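Olmedo brings lane-centring update to Hatlow hatchback

July 21, 2024

Olmedo has released a software update for the Hatlow that revises how the car holds its lane at low speed. It applies to cars built from January onwards and can be fitted by a dealer or downloaded over the owner's home wi-fi. The file is 276 MB.

Until now the system has steered only where it could read painted lines on both sides. The new version needs a line on one side and takes the other from the kerb or verge. Steering inputs are also spread over a longer period, which should reduce the small corrections drivers have reported in slow traffic.

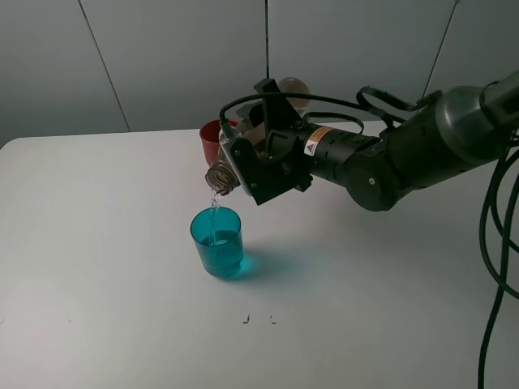
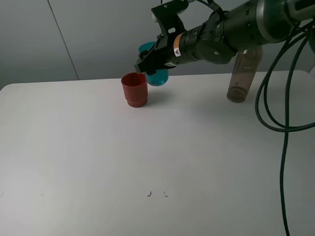

Hands must stay on the wheel. The first warning now comes after 4 seconds without steering input, and a chime follows 2 seconds later. If the driver still does not respond, the car slows in its lane and switches on the hazard lights.

Olmedo tested the update over 1000 laps of its Trinduvville proving ground, on a circuit with worn markings and two sets of roadworks. Night running was included. Snow was not, and the handbook still advises switching the system off when the road edge is covered.

The larger Isum uses a different steering rack and will get its own version later. No date has been given. Owners of earlier Hatlows will not be offered the update, as their front camera has a narrower field of view and cannot be replaced separately from the windscreen bracket.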